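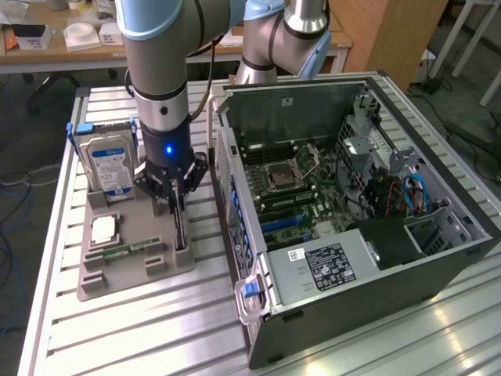

Arm over the parts tray, open tower alongside.

Archive - Thread - Next - Reply

Brenda Villalba wrote:
> Is the Pillent kit worth 2000 for PC assembly? Does the tray cost extra?

The tray is 3D printed and comes with the kit. Ours has places for the drive, CPU and RAM. We have run it for about 10 weeks. The multi-finger gripper is good on drive caddies - less so on RAM, where I had to slow it down. Support answered in July, within 16 hours. I'd buy it again, but ask for a longer cable.

Filed under: Kits and Reviews

Recent threads:
Zevwood gripper spares
Fuentealba table mounts
Grodbridge service plan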